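**Minutes, clothing exchange group, Delić Street hall**
March 21, 2023, started at 6:30 in the evening
Present: 12 members. Minutes written by Zdzisław Wysocka.
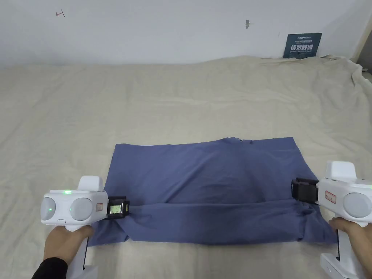

1. The minutes from February were read and accepted with one correction: the hall rent is paid every 2 months, not every month.

2. Money. We have 2,001 in the account after paying Irix for the printing of posters. The rent for the spring is not yet paid. It was agreed to pay it this week.

3. Next exchange. It will be held in the Fimska school gym. We have 72 tables reserved, but the school asks that we bring our own table covers. Children's clothes will be near the entrance, as many parents come with strollers. Winter coats will not be accepted this time.

4. Clothes that are left over. Troresari offered to take them the same evening. Two members were against, because last year the truck came very late. Vote: nine for, two against, one did not vote. The offer is accepted, and I will write to them to ask for a fixed hour.

5. Other. The key to the storage room is still missing. Whoever has it, please bring it to the next meeting.

The meeting closed at 7:50.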